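Folding shirts on a fixed surface

Saturday, July 6, 2019

I spent most of June refolding the same drawer. The drawer is 23 inches wide inside, and a long-sleeved shirt folded on the bed never came out the same width twice. A mattress gives under the hands, and the fabric shifts while the second sleeve is going over. I moved the job to a hard tabletop and the error dropped to something I can live with.

Start with the shirt flat, front up, sleeves out to the sides. Smooth from the collar down to the hem. If it has buttons, do up the top one and one near the middle. The rest can stay open.
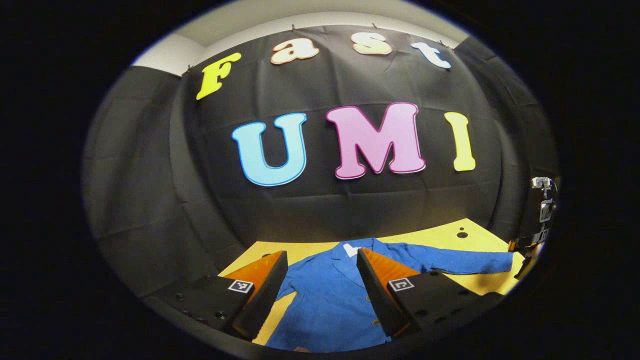 Table color matters more than I expected. Blue on yellow shows the outline of a sleeve clearly, so a twisted cuff gets caught before the fold. On my old gray table I missed about half of them. A black cloth behind the table also cuts the glare from my window.

Next, turn the shirt over by the shoulders. Fold one side in to a line halfway along the shoulder, then lay the sleeve straight down. Repeat on the other side. Bring the hem up a third, then again to the collar.

I tried a Vernik folding board as well. It was too narrow for anything above a medium and it went back. The Wivura drawer dividers stayed. Sweaters are still a problem and I have not settled on a method for them.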